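**Packing arm at our gift shop warehouse — does it save anybody work?**

Posted by gritum_packer, Aug 16, 2021

Management is putting an arm on the gift bag line. The sales sheet says 200 bags a shift. There are 7 of us on that line and we've been told our jobs will "shift toward quality." Has anyone lived through this? What did you end up doing all day?

**dridance_nights**

We got ours in November. The arm handles the easy bags. Whatever it drops or squashes goes to a person, so you get the worst bags all shift and the same hourly rate. Paper bags are the trouble. The rims crumple and the handles flop wherever they like.
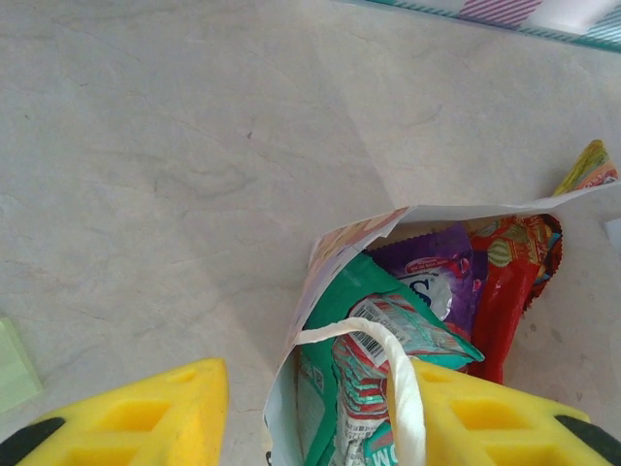 *Snack bag at the packing counter, four wrappers in it.*

Ask who sets the target. Ours was 3,024 a week on paper. We reached nearly 2,000, and the gap got made up by hand — on overtime, at first, and then not.

**merusley**

its fine, people said the same about the tape machine

**acheampong_line2**

I wouldn't call it fine. Get "quality" written down as a job title with a pay grade before the arm goes live. Also ask who clears jams. At our place that was supposed to be a technician and it's whoever stands closest.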